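Fadenik Garment Handling Kit for Two-Arm Workstations

Product overview

Supplied by Aseck. Last revised September 2020.

The Fadenik kit equips a two-arm workstation to pick up, spread and fold single items of clothing. It is offered to laundries, rental services, clothing resale operations and training laboratories that already have a suitable pair of arms in place, or that wish to purchase a complete station.
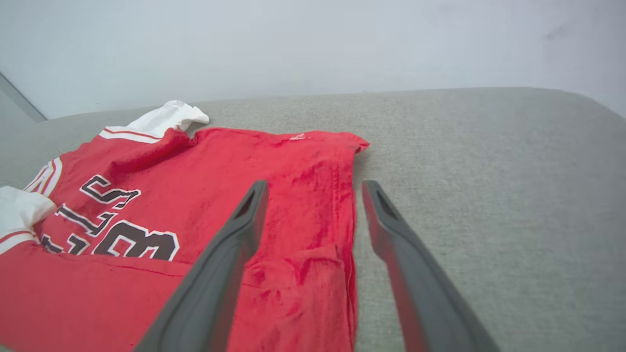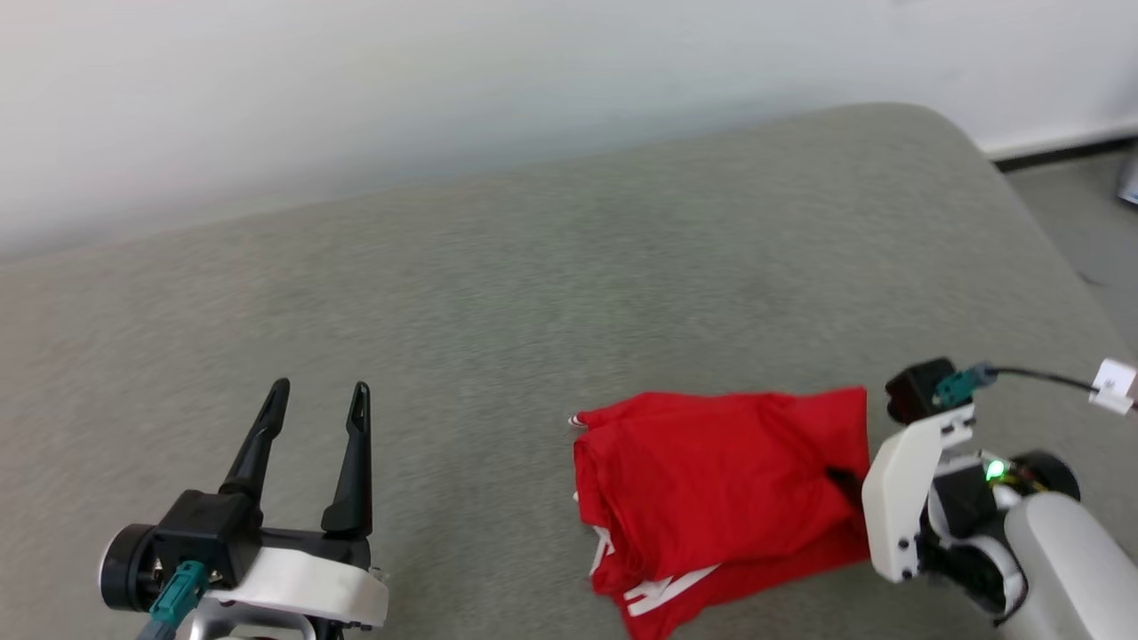
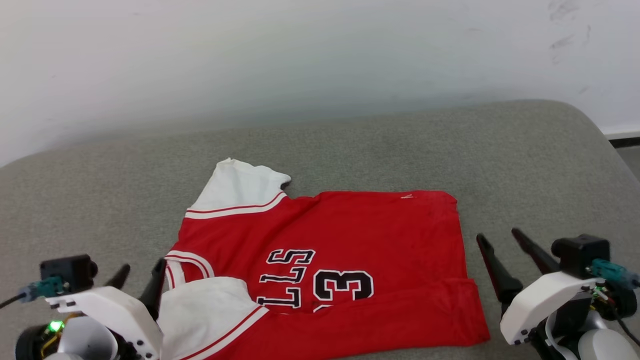
Work on a red garment, laid on a gray upholstered surface.

Scope of supply

The standard kit consists of two parallel grippers, two sets of tapered fingers, a camera for each gripper, one overhead camera with bracket, the cable set and the Fadenik control software. A printed installation manual and a finger gauge are included. Arms, stands and the host computer are not part of the standard kit and are quoted separately.

Customers who order the complete station receive the arms mounted, cabled and tested at the Aseck workshop before shipment. The complete station carries its own order code and its own delivery terms.

Intended use

The kit is intended for soft goods with a finished weight of up to 700 grams. This range covers T-shirts, sports jerseys, light sweaters, towels and most children's clothing. Heavy coats, garments with metal hardware and items in closed packaging fall outside the intended use.

Work may be carried out on any stable surface that the grippers can approach from both sides. A flat table remains the reference surface for acceptance testing. Padded surfaces are also supported, and the software provides a separate contact setting for them. With this setting, the fingers are permitted to press lightly into the padding before closing, and the closing speed is reduced. The setting should be selected before the first cycle and recorded in the station log.

Garments may be presented in any orientation. Slippery linings and very thin knits may require the soft finger pads, order code K-18, which are available as an option.

Operation

A task is taught by demonstration. The operator guides the arms through the task several times, and the software stores the camera views together with the arm and finger positions. A task may then be trained on the host computer or submitted to the Aseck training service. Operators are advised to vary the starting position of the garment between demonstrations - a task taught from one starting position only will perform poorly when the garment is placed elsewhere.

Stored tasks can be copied from one station to another, provided that both stations use the same finger type and the overhead cameras are mounted at the same height. The height check must be repeated after any move.

The station must be supervised at all times while the arms are powered. The stop button supplied with the arms must be within reach of the operator.

Acceptance testing

Each installation concludes with an acceptance test on cotton T-shirts supplied by Aseck. The station must complete 95 percent of the folding cycles without assistance from the operator. The test procedure was prepared by Hạnh Nghiêm and Thiện Âu of the applications department and is reproduced in full in the installation manual. Results obtained with the customer's own garments are recorded for reference but do not form part of the acceptance decision.

Maintenance

Lint should be removed from the fingers and camera lenses at the end of each working day with a dry brush. Compressed air must not be used on the gripper body. Cable plugs should be inspected weekly for looseness. Fingers are wear parts and should be checked with the gauge once a month; a finger that does not pass must be replaced together with its partner.

Warranty and support

The kit is covered by a warranty of 2 years from the date of delivery. Fingers and soft pads are excluded. Software updates are provided without charge during the warranty period, and the next update is scheduled for October.

Training for operators is held at the Kanaan office under the direction of Xuân Dương. On-site training can be arranged on request - travel costs are charged at the standard rate. Customers served from the Inuvik office should address their requests to Gordon Kennedy.

Ordering

Requests for quotation should state the make and model of the arms, the type of garments to be handled, the work surface and the number of stations. Orders and questions concerning delivery are handled by Hưng Nghiêm, Aseck Sales Department.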